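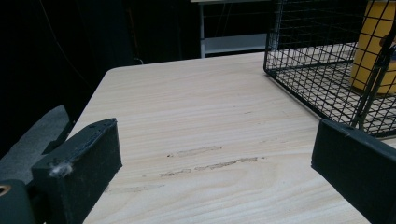 Osman Staff Appointments Record
README for release 3

Maintained by Gifty Issahaku, Trolton Health Archive
Last updated 23/02/2023

Summary

The Osman record lists appointments to nursing, clinical and administrative posts at the care homes and rehabilitation centers run by Trolton. It holds 1031 rows. Each row is one appointment of one person to one post, so a person who was promoted twice has three rows. The source material is announcements, staff newsletters and the bound personnel ledgers that came over from the Gillik campus when it closed.

The record was put together to answer simple questions: who ran a given unit in a given year, how long directors of nursing usually stayed, and how many of them had worked on the floor first. It was never meant as a payroll or licensing record and should not be used as one.

Files

appointments.csv: the main table, 17 columns, UTF-8, comma separated
posts.csv: the list of job titles, with the older titles mapped to current ones
sites.csv: campuses and units, with opening and closing years
changes.txt: corrections made after each release

Columns that need a note

person_id is stable across releases. Names are not a reliable key. Herman Liew and Herman Menon both held the post of operations director, and the newsletters often printed only "Herman." Sekar Ngui sorted these out by checking the site and the year against the ledgers. Where that did not settle it, person_id is blank and the row has the flag "name_open."

start_year is the year the person took up the post. If the source gives only the year of the announcement, the start_source column says "announced." An announcement in October may be for a post that began the following January, so treat those rows with care.

prior_role is copied as printed. We did not try to expand abbreviations.
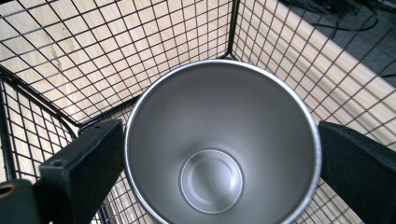
Job titles at Trolton changed often, and the same work could be listed under different names at different campuses. At Gillik the person in charge of meals and drinks for residents was the dietary supervisor until the kitchens were merged, and after that the hospitality lead. The title covered a lot of small equipment, down to stainless steel cups with the base disc set into the bottom, and a few ledger pages list those items next to staff names. We left the equipment entries out. If a page has both, only the appointment was entered, and the page number is in source_page so the rest can be found.

How the rows were entered

Two people typed each ledger page separately using Floltis, our in-house entry form. Prodromos Manolakis compared the two versions and went back to the page wherever they differed. Newsletter items were typed once and checked once. The entry_method column tells you which of these applies.

Steps for loading the tables

1. Read sites.csv and posts.csv first. The main table refers to both by code.
2. Read appointments.csv with all columns as text. Some site codes start with a zero and will be damaged if read as numbers.
3. Convert start_year and end_year. A blank end_year means the source does not give one. It does not mean the person still holds the post.
4. Drop rows flagged "name_open" if you are counting people. Keep them if you are counting posts.

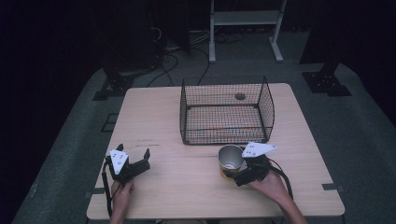
5. Check changes.txt for the release you are using. Release 3 corrects 20 rows from release 2, most of them end years at Gillik.

Known gaps

Night supervisors are missing from most of the newsletters, which only announced day posts. Temporary and agency staff were never recorded. Two ledgers have water damage, and where a start year could not be read the column is blank.

Corrections

Send corrections to Gifty Issahaku with the row number and a copy of the source. Corrections from former staff are welcome, but a row will stay as it is until we have seen something in writing. Accepted changes go into the next release.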